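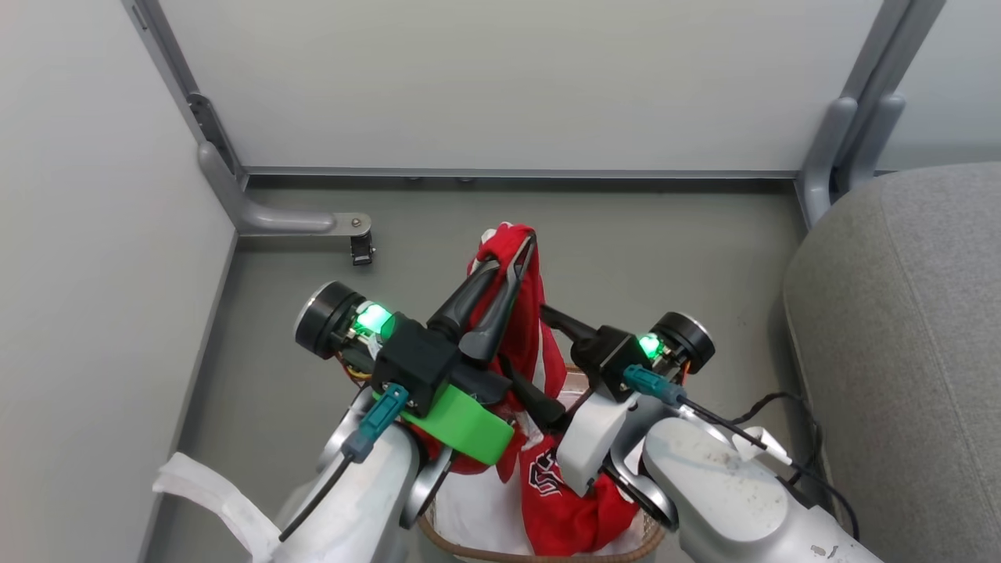

Lonodano Laundry Evenings > Talks > Speaker notes

Talks Notes Getting here Contact

THE BASKET IN THE CORNER
Notes for Wednesday, 7 p.m. slot. Keep it under the half hour this time.

Start without slides. Ask who has a basket of laundry at home right now that has been "almost done" since the weekend. Wait for hands. Put my own up.

Point one. Every home has a corner where the basket lives. It was never chosen. You put the basket down there once, to answer the door, and it moved in. Mine has outlasted two couches.

The corner attracts company. A cushion, a bag of hangers, the box the Wostar iron came in. (Pause. Somebody always still has the iron box.)

Point two: wicker. I love wicker. It lets air through, it looks like you have your life in order, and it will catch the one sweater you care about. Run a hand around the inside of the rim before you buy. Line it if it's rough. An old pillowcase will do, and the good cotton liner from Aguirre will do the same thing for more money.

Point three, sports jerseys. Slow down here, this is what the parents came for.
- Turn them inside out before the wash. The lettering rubs against zippers otherwise.
- Cool water. No softener, whatever the bottle promises.
- Red goes with red. Do the pink towel story if the room is friendly. If not, skip to the towel itself, hold it up, say nothing.
- Never iron over the printing. I did this in November and a digit is now part of my ironing board.

Folding: lay it face down, sleeves in, bottom up to the collar. Do it live on the table. Practice beforehand, the last attempt looked like a burrito.

Lifting things out. People grab a jersey by the middle and haul. Up comes a long twisted rope of shirt with a sock in it. Take it by the shoulders, give it one shake, and you've saved yourself most of the creases.

Costs, if asked: I paid 88 dollars for the Isen basket. Yes, for a basket. Let them laugh, then move on quickly.

Likely questions: grass stains (soak first), hoods (hang them upside down), teenagers (no known treatment).

Finish with the sign-up sheet for the mending night. Bring pens. Take the towel home.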